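The big room, and where to stand the fan

Friday, January 26, 2018
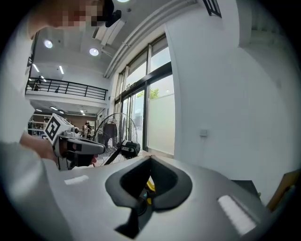
A day off, thank goodness, and I have been sitting on the back step since breakfast with my feet in the washing-up bowl, thinking about work, which is a silly thing to do on a public holiday. I can't help it though. We've been in the new place long enough now that I've stopped walking past the turn-off in the mornings, but not so long that I've stopped noticing it, and I'd like to write some of it down while I still do. At Dulldale I worked in the same back office for years, and if you asked me now what colour the skirting boards were I couldn't tell you.

So, the big room at Drurley. I love it. I'll say that first because the rest of this is mostly going to be about the heat. I love the height of it, and the balcony with the black railing, where you can lean on your elbows with a cup of tea and see who's in. I love that someone had the sense to put the frosted glass down low and leave the clear glass up high, so that when you look up from whatever you're doing it's all leaves. I had a wall calendar to look at in Dulldale. Now I've got trees, and in the late afternoon when the wind gets up they go about like anything and I lose a good five minutes.

But a wall of glass is a wall of glass, and this is January. It was fine in December when we moved, because we had that cool grey fortnight and everyone went round saying how lovely and light it was (me the loudest, I expect). Then the sun came out. By Tuesday this week the floor beside the windows was warm through my sandals at ten in the morning, and a box of candles that Imogen had put down there for somebody's birthday had all leaned over the same way, like people on a bus. The cooling comes on with a great sigh and you can hear it trying its best, poor thing, but there's such a lot of air in there, and the cool seems to go wherever it likes.

Which brings me to the fan. It's an ordinary black one on a stand, nothing fancy, and it came with us from the old place, where it lived behind a door and was only brought out for the really terrible days. Dean Entwistle nearly put it out for hard rubbish when we were packing. I said you'll be sorry, and I wish I had got that in writing, because on Wednesday he moved it four times before lunch and every time it ended up nearer to him.

We've had long talks about that fan. Dean's idea is that it should stand out in the middle and blow on people, because people are the ones who are hot. Imogen Ackroyd says no, it should be over by the glass, because that's where the heat comes in, and if you get the air moving along there it never has a chance to settle. She grew up in a house at Treloar with a tin roof and no insulation to speak of, and she has proper views on all this, wet sheets in doorways and so on. I was on Dean's side to begin with, out of pure selfishness. Then on Wednesday afternoon we gave Imogen's way a fair go, over by the windows, and I must admit that I finished the day without a headache. It may have been the fan and it may have been that I'd remembered to drink something. I've come round to it all the same. I also like the sound better from over there. Up close it has a tick in it, and you find yourself waiting for the next one.

The cord is a nuisance wherever it goes. Why do people who design lovely rooms never think about where you'll want to plug things in? I stood there on Wednesday with the plug in my hand, turning round and round like a dog getting into its basket. In the end Imogen ran it along the bottom of the wall and taped it down with the good cloth tape, and wrote PLEASE on the tape in texta. She didn't say please what. It seems to be working.

Blinds are the proper answer, and I spent most of Thursday morning on the phone about them. You would think a window was a simple thing to describe. The first man wanted to know the drop and I said tall, and there was a silence. The second place was much nicer and sent through a quote for a sort of mesh stuff called Sillia, which lets you see out but keeps the glare off, and I was quite taken with it until I got down to the bottom of the page. It was 400 dollars a panel before anyone had even come up a ladder with a drill. There's a plainer one at 125 that looks to me exactly like a chip shop. Dean said we could put up bedsheets. Imogen said her mother did put up bedsheets, and they were very effective, and had he ever thought of keeping quiet. They are very fond of each other really.

What worries me with any sort of blind is losing the trees. I know that's a soft reason and I haven't put it in the email. I just can't bear the thought of pulling something beige down over all that green from now until Easter. Perhaps only the one side could be done, the side that gets it worst. I'll ask about that on Monday. I have also wondered about planting something outside, a vine or whatever grows quickly, but it isn't our garden bed and I suspect there'd be forms.

Other things I want to remember about the room. The shelving, first of all. I was sniffy about white shelves because I was sure they'd show every mark, and they do, but they also make that end feel clean and cheerful, and you can find things. At Dulldale everything was in brown cupboards and you had to open each one and look in as though something might jump out. I've been doing a shelf at a time whenever it's quiet, and I'm ashamed to say how much I enjoy it. I did the one with the manuals and the old catalogues on Thursday afternoon and threw away such a lot of paper. There was a whole folder of warranty cards in there for things that I'm certain died before the move. There was also a birthday card to me, signed by everybody, that I'd never been given. I've decided not to look into it.

Then the lights. They're very good, the round ones especially, but I'm still learning which switch is which, and every evening when I lock up I go through the same performance. Off goes the one over the balcony, on comes something I didn't know we had, off again, and somebody calls out hello, I'm still here. I did it to Dean on Wednesday while he was up there on the phone to his brother, and he had to come down the stairs feeling his way like someone in a cellar. I've promised to put labels on. I have actual labels, in a packet, in my bag. They've been there since December.

And the echo! I meant to write about the echo. With the hard walls and all that glass you can be talking quite softly under the balcony and the person up top gets every word. I found this out by remarking on somebody's sandwich. Imogen thinks a rug or two would help, and some of those felt things that you hang. I think half of it will go when we've got more in there. It's a room that wants filling up a bit, chairs that don't match, a plant, a few coats over things. It still feels as if we're all visiting it, and being careful.

I've offered to bring the plant. There's a rubber plant in my hall that is touching the ceiling and has been bent over at the top since winter, which makes me feel guilty each time I go past with the vacuum, and if anything deserves to go and live in that room it does. Getting it there is another matter. It won't stand up in my car. Dean says it would fit in his lying down with the head out of the window, and he'd drive slowly. I've seen Dean drive. But I measured the pot this morning before I put my feet in the bowl, and it could be done, with a blanket, if we went early before the day got hot. It could stand by the wall, a little way back from the windows so that it doesn't cook.

I nearly went in today, you know. I had the silly thought at about seven o'clock that I could have the place to myself, and do another shelf, and put up the blessed labels with no one needing the lights. Then I opened the front door to see what the air was doing and it was like lifting the lid off a saucepan. The chemist's sign over the road does temperatures now, in the old money for some reason, and at eleven it was saying 97. So I've stayed put. I had toast, and the last of the mango, and rang my sister, who was hotter than me and wanted me to know it.

The magpies are all standing about under the hose tap with their beaks open. I've put a dish out for them. I'll have another go at the blinds man on Monday and ask him for a price on just the one side, and I must take the cloth tape back to Imogen, which I see I've brought home in my bag along with the labels.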